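Checklist for the gripper comparison, bench 2. Filled in before the first run of each pairing and again whenever somebody has "only moved one thing." Comments are mine unless they sound reasonable.

Units on trial: Kullum two-finger, Kang three-finger, Sindness suction. All three go on the same Dandari arm with the same controller.

Marks: **OK**, **FIX** (do it before power), **NOTE** (we can live with it, and evidently will).

## A. Area and people

- [x] **OK** Floor tape visible all the way round the arm's reach. Replaced in August after the old tape had become more of a rumor.
- [x] **OK** E-stop reachable from the operator's chair without standing up. Tested from the chair, by a person with short arms.
- [ ] **FIX** Second E-stop, door side. Works fine. Has a coat on it. The coat has been spoken to before.
- [x] **OK** Safety glasses on the hook. Four pairs, of which one can be seen through.
- [x] **OK** Walkway behind the operator clear.
- [ ] **NOTE** Warning light flashes when the arm is live, and also when the printer next door starts a job. Treat every flash as the arm.

## B. Arm and controller

- [x] **OK** Base bolts at the marked torque, paint lines still matched up.
- [x] **OK** Joint limits loaded from the shared file. Please compare the file name on the screen with the one on the whiteboard. Both say "final," so read the rest of the name too.
- [x] **OK** Speed cap at 5 percent for the first pass with any new gripper.
- [ ] **FIX** Cable loop at the wrist snags when the last joint turns past 90 degrees. Someone has cured this with a rubber band. Rubber band removed, proper clip on order. Until it's fitted, no wrist moves past 90.
- [x] **OK** Power-loss test: arm holds position, brakes click, everyone relaxes slightly.
- [ ] **NOTE** Controller fan is loud. It was loud last time. Temperature reading normal.

## C. Grippers

**Kullum two-finger**

- [x] **OK** Pads clean, no splits.
- [x] **OK** Force limit set to the low profile. The default profile is meant for people who handle castings and don't like their mannequins.
- [ ] **NOTE** Fingers close a hair left of center. Offset entered by hand. Write it on the run sheet, because the controller forgets it at every restart and is not sorry.

**Kang three-finger**

- [x] **OK** All fingers home on command.
- [ ] **FIX** Guard missing from the thumb joint. There's a pinch point there big enough for a real thumb. No hands inside the tape with this one mounted, including to "just straighten" the cap.
- [x] **OK** Release on signal loss set to hold. Last time it was set to open, and we learned how well a bottle bounces.

**Sindness suction**

- [x] **OK** Hose seated, no hiss.
- [x] **OK** Vacuum sensor trips when the cup is peeled off by hand. Repeated 3 times.
- [ ] **NOTE** Not to be scored on the cap or the sponge. The sales sheet calls it universal. The cap is fabric, the sponge is full of holes, and the pump tried its best.

## D. Camera

- [x] **OK** Lens wiped with the right cloth, which lives in the drawer marked RIGHT CLOTH.
- [x] **OK** Calibration loaded, entry 922 in the log. If the screen offers you anything older, decline politely.
- [x] **OK** Window blind down. Afternoon sun across the table makes shadows that the planner would dearly love to pick up.
- [ ] **NOTE** White objects near other white objects still get merged now and then. Watch the first approach with a finger on the stop.

## E. Table and objects

- [x] **OK** Cloth flat enough in the working area. Small wrinkles near the corner are allowed; a fold under an object isn't.
- [x] **OK** Woven screen standing behind the table, hinges sound, doesn't sway when the door goes.
- [x] **OK** Foam head steady under its black cap. Give it a light push. If it nods, start over. 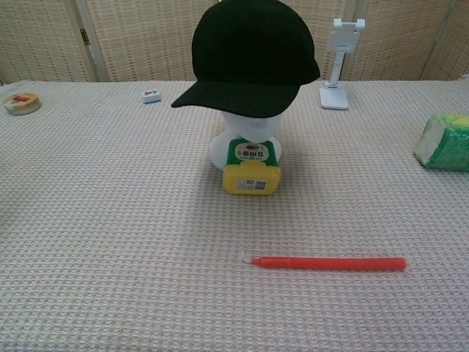 - [x] **OK** Same objects for every gripper, no swapping in something easier halfway through the afternoon. We have had a trial in which the Kang did wonderfully, chiefly with a different sponge.
- [ ] **NOTE** Red pen has its tip out. Cap it or turn the tip away from the operator before anything picks it up at speed.
- [x] **OK** Bottle lid checked by hand, tight.
- [ ] **NOTE** The mahjong tile is the smallest item and the one most likely to leave the table under its own steam. Glasses on for tile picks, the clear pair if you can get it.
- [ ] **FIX** Phone stand needs a keep-out box in the planner. It's tall and thin, and the wrist camera is expensive.

## F. Before pressing start

- [ ] Gripper name on screen matches the gripper on the arm. Go and look at the arm.
- [ ] Log running.
- [ ] Say "moving" out loud, then wait for an answer from a human being.

Result: Kullum and Sindness cleared for slow passes once the coat is off the E-stop, the wrist limit is entered and the keep-out box is in. Kang stays on the shelf until its guard turns up. Recheck sections B and C at every gripper change, and section E after lunch.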